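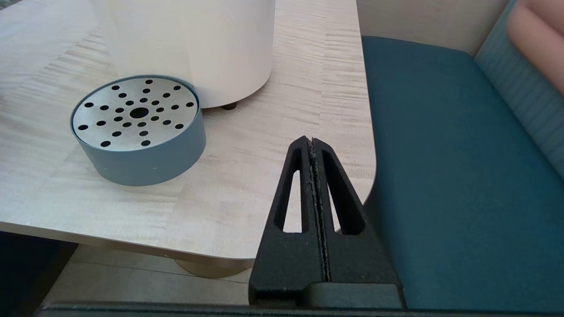 Search this site Go

Home Courses Unit Notes Timetable Library Contact

Household Materials and Finishes
Unit 2 notes: table laminates, perforated lids, plastic housings
Beltby College, evening program
Notes by Amarachi Briggs
Revised 5 July 2019

These notes go with the second unit. Read them before the practical and bring them with you, as the table at the workshop end of the room doesn't leave much space for laptops. The first unit (solid timber and its finishes) is assumed.

1. Wood-grain laminate

A decorative laminate is layers of paper soaked in resin and pressed under heat. The core layers are plain brown kraft paper in phenolic resin. On top of those is the decor paper, with the pattern printed on it, and over that a clear melamine layer which takes the wear. The finished sheet is glued to a board, usually particleboard or MDF. The stock we use for samples is Memwood, in sheets of 3000 by 1215 mm.

The print is a repeat. A pattern cylinder has a fixed circumference, so the same knot or streak comes round again along the length of the sheet. On a small table you may never see the repeat. On a long bench you usually can, once you look for it.

Common print layouts:

Straight plank - long boards with the joints printed well apart
Block or butcher pattern - short rectangular patches in slightly different tones, grain running the same way in each
Crown cut - arched figure down the middle of each board
Linear - fine streaks with no visible joints

Block patterns in pale beige and cream are forgiving in use. Crumbs and light scuffs get lost among the changes in tone. Very dark or very plain colours show everything, and students who have worked in a café will know this already.

Gloss level matters as much as colour. A matte surface scatters light and hides fine scratches, but it can hold grey marks from metal rubbed across it. These are often metal left behind on the surface and no damage to the laminate at all. Try a damp cloth with dish soap first, then a melamine foam block used lightly. Stop if the patch starts to look shinier than what is around it. You can't put the matte texture back once it has been polished off.

2. Edges and corners

The edge is where most laminate furniture fails. Three types to know:

Square edge with a bonded strip (ABS or PVC). Cheap, easy to replace. Lifts at the corners.

Postformed edge. The laminate is heated and bent over a shaped board, so the top and front are one piece. Good against spills along the front. It can only be bent in one direction, so a postformed top cannot also turn a rounded corner in plan without a different treatment there.

Moulded or cast edge. A band of plastic or polyurethane fixed or cast around the board. It goes round a curved corner easily and takes knocks from chairs. The colour match to the top is seldom exact, and many makers choose a slightly darker tone on purpose.

In the practical, run a fingernail along the join between top and edge before you decide which type you have. A postformed edge has no join on the upper surface. If there is one, look for swelling beside it - raised board along a seam means water has got in, and no cleaning or glue will flatten it.

3. Perforated metal lids

Perforated lids turn up on shakers, strainers, candle jars, flower frogs, air fresheners, pencil holders and a good many other things. It is unwise to name an object from its lid alone. The hole pattern tells you something about how the lid was made and a little about what it was meant to do.

Punched lids are made from flat sheet. The punch goes in from one side, leaving a slightly rolled edge on the face and a burr at the back. Good makers remove the burr or fold it out of reach. Feel underneath, carefully.

Hole layouts are either grid, staggered or radial. Radial layouts, with lines of holes running out from the centre like spokes, suit a round lid and are easy to index on a rotary press. The holes crowd together near the middle and spread out toward the rim, so designers often leave the middle as one larger opening. The metal between the inner holes is the weak part. Press there and a thin lid will flex.

Brushed finishes: the grain should run in one direction, or in circles if the lid was spun. Clean along the grain with a soft cloth. Never use steel wool on brushed stainless, as it leaves loose iron that rusts later, and the rust gets blamed on the lid. For dust in the holes use a dry paintbrush. Lift the lid off first if it comes off, otherwise everything you loosen goes into the container.

Where metal meets a coloured wall there is normally a rim or a lip. Check it for trapped dirt. If the wall is painted metal, chips start here. If it is plastic or glazed ceramic, tap it gently and listen.

4. White plastic housings

Small appliances are mostly housed in ABS or polypropylene. Tell them apart by feel: ABS is harder and rings a little when tapped, polypropylene is slightly waxy. Either may be supplied in off-white, and older ABS can yellow with light and heat, so note the colour of a hidden area for comparison before you write "off-white" as the original shade.

Curved housings need some draft to come out of the mould. A cylinder that looks straight-sided usually tapers very slightly. Use the callipers, top and bottom.

Feet are worth their own line on your sheet. They lift the housing off the table, let air under it if there are vents in the base, and stop it sliding. Dark rubber feet can stain a pale laminate over time as plasticiser moves out of the rubber. The stain is in the melamine layer and will not wipe off. Clear or pale silicone feet are safer on light tops.

5. Practical

Work in pairs. Each pair gets one Anow lid sample, one Tuominen housing offcut and a piece of edged Memwood board. Record on the sheet:

Material, and how you decided
Finish (gloss, matte, brushed)
Edge or rim type
Marks present, and whether they came off
Cleaning method used

Write "not sure" where you are not sure. Guesses written as facts lose marks.

Read page 83 of the course reader before the August session, the section on adhesives only. Sample boards go back in the rack with the edge facing out.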